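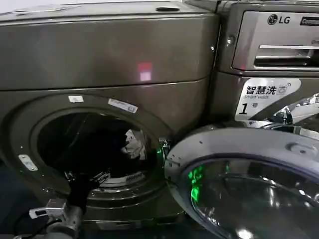 Dye shed notebook, Stevimstead
30/06/2019

Print this page | E-mail this page

Madder on the Prothero wool, second go. Batch 2521. Writing this up in the evening from the loose sheets, so the order of the day may be slightly off. The weights are right, I copied them straight across.

Aim was to get the brick red we had in the spring without the brown creeping in, and to find out whether the colour holds in an ordinary household wash. Nia wants an answer on the washing before we put care labels on anything. Sieglinde's view is that wool dyed with roots should be washed by hand and we should say so on the label and leave it there. I think people will put it in the machine whatever the label says.

Yarn

Prothero two-ply, undyed, wound off the cone into hanks of 200 g. It is a greasier yarn than the last lot and still smells of sheep when you open the bag. Scoured in the big pan with Zovlow liquid, brought up slowly, left to cool overnight with the lid on. The water came out the colour of weak tea. Rinsed until clear. Hanks felt softer afterwards and had lost a bit of weight, which I should have written down and didn't.

Figure-of-eight ties need to be looser than I make them. On the hank from the left-hand hook there are pale bands where the ties sat. Nia redid the rest with the white cotton string and a finger's gap, and those came out even. The blue nylon string is to go in the bin, it bites in when it gets hot.

Mordant

Alum from the Jirnel tub, with cream of tartar. Dissolved the alum in a jug first. In March I tipped it in dry and got speckles, and I would like not to do that again. Yarn in wet, heat raised over the morning, held just under a simmer for an hour, left in the pan to cool.

Note on the Jirnel tub: it has gone hard down one side where the lid was left loose. The crust still dissolves but takes far longer and needs crushing. Weigh it after crushing. If you weigh it as lumps you will put too much on the scale and then pick some off, and the number in the book will be wrong.

Kept one small skein back with no mordant for comparison. It is tagged with a knot in the end of the tie. I also meant to keep a mordanted skein undyed and forgot, so there is nothing to tell us whether the alum alone changes how the yarn behaves in the wash. Next time.

Dye bath

Chopped root, last year's, soaked overnight in a net bag. Chalk added to the bath as our water is soft. I put in less than Sieglinde's sheet asks for and then went back and added the rest when the colour stayed orange. It turned redder within a few minutes of the second lot.

Temperature is where we went wrong in the spring. The ring under the second pan runs hotter than the dial suggests and the bath had got up near a simmer while we were all at lunch. Madder gives up its browns when it is too hot. This time I stayed with it, thermometer clipped on the side, and turned the ring off and on all afternoon. Very dull, but the red is much cleaner.

Nia took over for the last part so that I could eat. Lifted the hanks out, turned them, put them back. Left in the bath overnight.

Colour when wet: dark brick. Dried in the shade on the line: lighter, warmer, a little towards rust on the outside of the hanks. The unmordanted skein is a sad pinkish beige. Sieglinde likes it more than the red and has asked for it.

Exhaust bath: put the offcuts of fleece in and got a soft apricot. Worth having. The bath after that was not worth the gas.
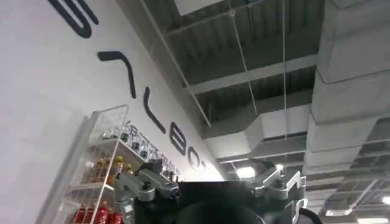
Wash test

Knitted swatches on the hand frame, all to the same stitch count, and steamed flat. Each one had a strip of white cotton and a strip of white wool tacked along one edge to pick up any loose dye. Use a running stitch in a thread you can find again. I used cream thread on the cream wool and spent too long with the unpicker.

Three treatments:

- by hand, cool water, Zovlow, squeezed in a towel
- front-loader, wool programme, Zovlow, short spin
- front-loader, ordinary mixed programme, supermarket powder

I set up the hand wash at 39 degrees the first time by mistake, having read the wrong line on the sheet. Carried on with it and labelled that swatch as warm hand wash, then did another one cool. So there is an extra swatch and it turned out to be useful.

Results as I see them by the north window:

Cool hand wash -- no change I could swear to. White cotton strip clean. White wool strip clean.

Warm hand wash -- red slightly duller. Faint pink on the wool strip, none on the cotton. The first rinse water had colour in it, the second did not.

Wool programme -- red the same as the cool hand wash. Wool strip has the faintest blush at the tacked edge. Stitches a bit closed up. I would be happy to put my own jumper through this.

Ordinary programme with powder -- changed a lot. The red has gone towards plum and the swatch has felted along the top edge. Wool strip properly pink. I put the colour change down to the powder, which is alkaline, and the felting to the drum action, but one run cannot separate the two. To do it properly we need the powder in a hand wash and Zovlow on the ordinary programme.

Nia points out that the plum is a nice plum. It is, but it would not be nice as a surprise.
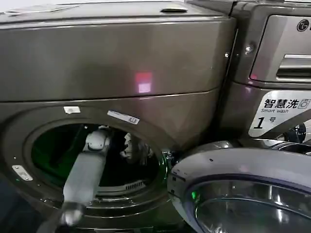
Front-loaders side by side, the right-hand door open.

Load matters more than I had allowed for. A swatch on its own in a big drum gets thrown about far more than it would in with other things. For the two machine runs I put in old cotton tea towels to make up the weight, the same towels each time, washed beforehand with nothing in the drawer. One of them has a printed border and I was worried about it giving off colour, but the white strips did not show any blue. Should still use plain ones.

Also, check the door seal before each run. A bit of red fluff in the fold of the rubber would be enough to spoil the white strips on the next test, and we would blame the dye. I ran a damp cloth round it between runs and looked at the cloth.

Rubbing

Dry rub on white cotton, ten strokes with the thumb, on the unwashed hank: slight pink. Same on the hank after a second cool rinse: nothing. Suggests we are under-rinsing and that some of what I have called wash loss is just root dust sitting in the twist. The net bag has a small hole near the drawstring, so bits do get through. Mend or replace.

Wet rub not done. Ran out of clean cotton.

Light

Card with strips of all the swatches is taped inside the south window, half covered with foil. Leave it alone, please. It comes down in October and not before. The last card was taken down to clean the glass and put back the wrong way round, and we lost the whole thing.

Things to sort out

Order more chalk. The jar is nearly down to the scoop.

Thermometer reads low against the kitchen one. Check both in boiling water and write the difference on a bit of tape on the handle.

Ask Prothero whether the next cones will be from the same clip. If the grease content changes again we will have to look at the scour before anything else.

Wording for the label. My suggestion: "Wool programme or cool hand wash. Liquid for wool only. Dry flat." Sieglinde wants "wash separately the first time" added. I have no objection, provided it fits on the small tags.

Swatches are in the flat drawer in tissue, each with its ticket pinned through the corner. Loose sheets are clipped inside the back cover.

Print this page | E-mail this page

Comments

Nia Probert: The hole in the net bag is mended. I used the blue nylon string, which had not gone in the bin. I can run the powder hand wash next week if somebody leaves me two swatches with strips already tacked on, in a dark thread please.

Sieglinde Pfeiffer: My sheet gives the chalk for dry root weight. If you weighed the root after soaking, that explains why you thought it was too much. I would also soak for longer. The plum swatch should go on the light card if there is room for it.

weftandwater: We get the same shift to plum with washing soda, and a dip in water with a splash of vinegar brought a good deal of the red back. Have you tried that on the felted one? Nothing to lose with it.

Nia Probert: Not yet. There is vinegar on the shelf over the sink, so I will cut the swatch in half and keep one side as it is.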